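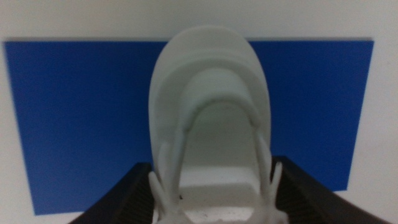

The white one, laces undone.

Verena Gisler did not believe in the shoe. Frei had sworn it was as good as new, and Frei had once sold her a kettle on the same terms. She looked down into it and found specks on the insole.

"Sixty-nine," he said on the phone. "They're Baline."

"Says who? There's no name on it." 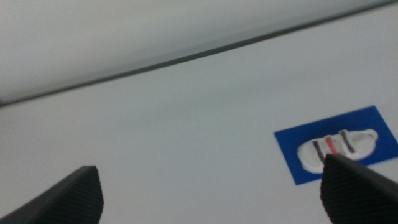 Verena had been promised a bargain before, usually on a Thursday. She went back to the table anyway. On the blue pad, the little shoe with its three coloured straps looked no more honest.

"Twenty-nine," she said, and waited for him to sound hurt.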